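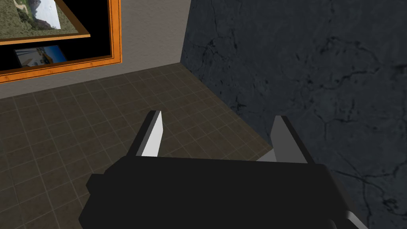

4. Why the good wall stays bare

4.1 The hanging problem

Most of the literature on domestic display assumes that people hang pictures where they look best. Our respondents were kind enough to assume this too, right up until we asked them where their pictures were. The 200 households that returned the Osberg questionnaire were close to unanimous in admiring their textured walls, and those with any choice in the matter had hung their pictures somewhere else.

We call this the feature wall paradox, mainly so that we can refer to it later. A household pays for a rough finish, or pays extra rent to live beside one, and then treats it as though it belonged to a museum with a strict policy on nails. One respondent in the Nirna flats described her stone-faced wall as "the whole reason we took the place" and, two questions further on, as "behind the clothes horse".

The usual explanation is practical. Rough plaster crumbles around a fixing, stone wants a masonry bit, and a frame laid over an uneven surface rocks whenever a door is shut. All of this is true. It doesn't account for the households who owned a masonry bit, had used it on the outside of the building, and still put the wedding photo on the plain wall next to the light switch.
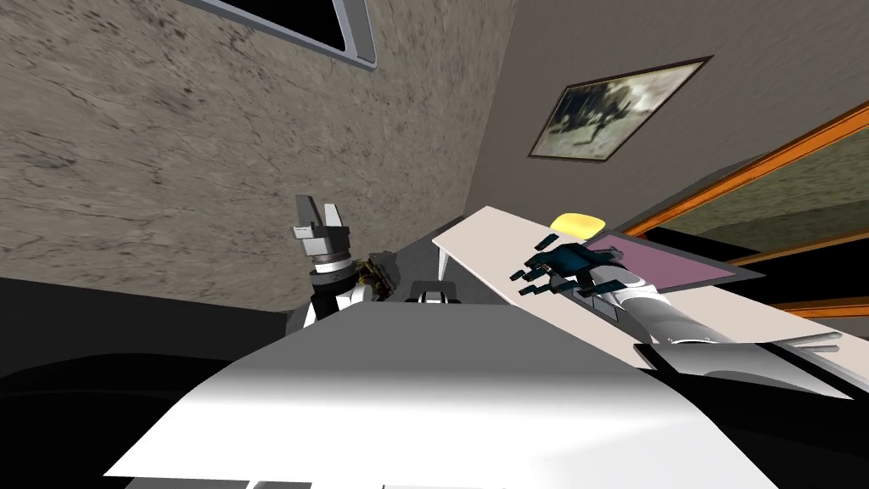 5 min read (this section)

A second explanation is aesthetic, and it came up in the interviews mostly as something the other adult in the house believed. On this view a rough surface is already a picture, and to hang another over it is a kind of interruption. The smooth wall, having nothing to say for itself, gets the art. Several respondents put this with real conviction about walls that had come with the lease and that they had disliked for the first year.

We had expected tenure to matter more than it did. Renters at Kanaujia Court need written permission for any hole, and the form is long enough that we include it as an appendix. Owners need no permission from anybody. Yet the two groups left their textured walls bare to much the same degree, and the owners were, if anything, the more apologetic. A renter can blame the form. An owner has to say something about wanting to live with the space for a while first, and one of ours had been living with it for 5 years.

4.2 The corner as a boundary

What did predict hanging was the nearness of the corner. Where a rough wall met a smooth one, pictures gathered on the smooth side, often close enough to the join that the eye took in both surfaces together. Respondents seldom described this as a decision. Asked why a print was so far over, they tended to mention a couch that had since been moved, or a hook that was already there.
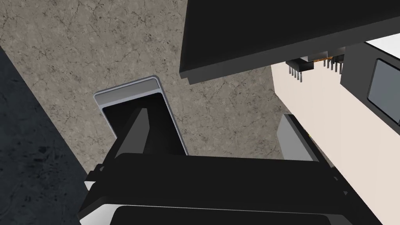
The inherited hook deserves more attention than we can give it. A good share of the placements in our sample were made by a previous occupant whose taste is unknown and whose stud finder was evidently faulty. New arrivals grumble about the height, hang something on it by the first weekend, and then arrange the furniture to agree with it. We had budgeted for interviews about meaning and memory, and spent much of January discussing hooks.

Windows complicate matters. A rough wall with a window set high in it offers a large lower area that ought to be ideal for display, and is used for radiators. Here the Endedero pilot is of some help, as its rooms were all furnished from one supplier and the effect can't be put down to furniture. The pictures went to the smooth side regardless.
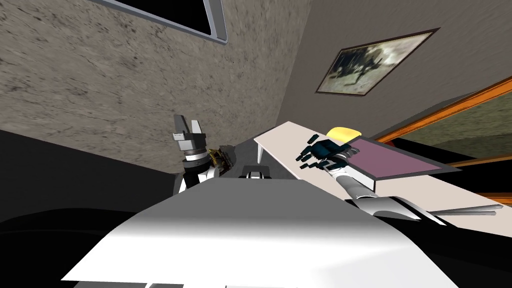
Figure 5. Rough plaster meeting a smoother wall, with a framed picture on the smooth side.

4.3 Limits

The questionnaire asked households to describe their own walls, and people are generous judges of their own walls. "Textured" was claimed for everything from split stone to a bad patching job. We accepted all of it, having found no polite way to ask for proof. Response was also skewed toward those with strong feelings about plaster, a larger constituency than we had been led to expect, and one that used the comments box freely. One reply on lime render ran past 2000 words and is cited with permission in Section 6.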